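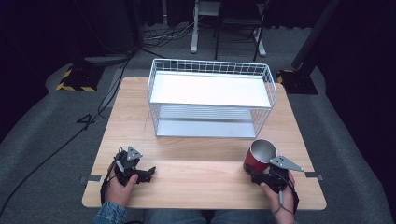
Good working rules for robot training sessions are surprisingly hard to find. There's plenty written about keeping people safe around a moving arm, and far less about the hours somebody spends at a table, a gripper in each hand, showing a machine how everyday things get picked up and put down. Haiyan Qiu has spent much of the past year writing exactly those rules for Jullness, and the result is a document called the Hanberg sheet. Put a red cup and a white wire basket on a table and she can talk for an hour about them. I know this, as I let her, and I loved every minute.

"A cup is a wonderful thing to start with," she says. "Everyone thinks they know how to pick up a cup. Then you put a gripper in their hand and they go at it from the top, or round the middle, or low down near the base, and all of those might be fine. The rule has to tell you which differences you want to keep and which ones you want to get rid of."

The first version ran to 228 lines. The one in use today has 218, and she is prouder of the ten that went than of anything she added. Most of them were about posture. "I'd written down where your elbows should be. Tươi read it and asked me where mine were, and I was sitting there with one foot under me and my elbows all over the place!"

Tươi Tạ runs the daily sessions and has the final say on whether a rule can be followed by someone who's been sitting down since breakfast. The two of them disagree often, and cheerfully. Elbows went. What stayed was one short line: sit so that both grippers can reach every part of the table the task needs, and do this before you start recording.

## Before anything is picked up

The sheet opens with the table itself, and I was pleased by how plain it is. Clear away whatever the task doesn't need. Close both grippers fully, open them fully, and look at the fingers while you do it. Run your hand down each cable to check it can follow you without pulling.

"Cables are my pet subject," Haiyan says. "You've got a cable hanging off each hand. If it's a bit short, you start moving in a funny way to make up for it, and you don't notice you're doing it. So then the robot learns your funny way." The rule says that if you feel the cable at any point in a take, you stop, sort it out and begin that take again. You don't have to explain yourself to anyone. Tươi insisted on that last part, and it's printed in bold.

Finger checks get a section to themselves. Scuffs on the outside corners can be left alone. Anything on the inner faces, where the object is held, has to be looked at by a second person before the tool is used. I asked if that was a bit strict.

"It is a bit strict," she says. "I'd sooner be strict there and relaxed somewhere else. The inner face is the only part that touches the world on purpose."

She also likes people to begin and end each take with the fingers apart over bare table, holding nothing. It gives whoever checks the recording a clean place to cut, and it gives the person doing the work a small breather. The pause is 2 seconds. An earlier draft said 3, and everybody got bored and started fidgeting, which rather spoiled it.

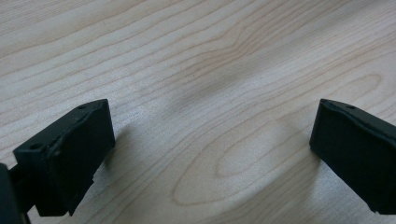 ## What counts as a mistake

My favourite part of the sheet is the page on mistakes. Haiyan splits them into slips and faults. A slip is when the cup tips a little, or you miss the handle of something and go back for it. You carry on and finish the task, and the recording is marked as a slip. A fault is when the tool or the set-up has gone wrong: a loose finger, a snagged cable, a table clamp that has worked itself free. Then you stop.

"People want to throw away the slips," she says. "I understand it, it's pride. But look at how you fix a slip – you slow down, you change your angle, you come at it again. I want the robot to see that! Please don't hide it from me."

Not everyone was convinced at first. Định Phùng, on the checking side, felt that marked slips would make more work for him, and they do. He now has a shorter list of things to look for, though, and he wrote the part of the sheet that explains the marking. Haiyan thinks it's the clearest page in there and says she has told him so more than once.

## Hands get tired

There are rules for the person as well. Swap seats when your grip starts to feel heavy. Roll your sleeves or button them, whichever you like, so long as the cloth can't get between the handle and your palm. Never hold a tool while you're talking something over; put it down flat, then talk.

That one came from Tươi, who says in her notes on the sheet that a person waving a gripper to make a point will sooner or later knock something over. Haiyan admits that she was the person in question.

I asked what she'd tell a small team with no rules at all. She thought about it for a good while.

"Write down what you did today. Just that, on one side of paper. Tomorrow, get somebody else to do the job from your paper and keep quiet while they try. You'll be itching to help. Don't. Every time you want to open your mouth, there's a line missing."

A new version of the sheet is due in January, with a longer section on tasks where both hands hold the same object. She has a draft already. Tươi has crossed out the first paragraph.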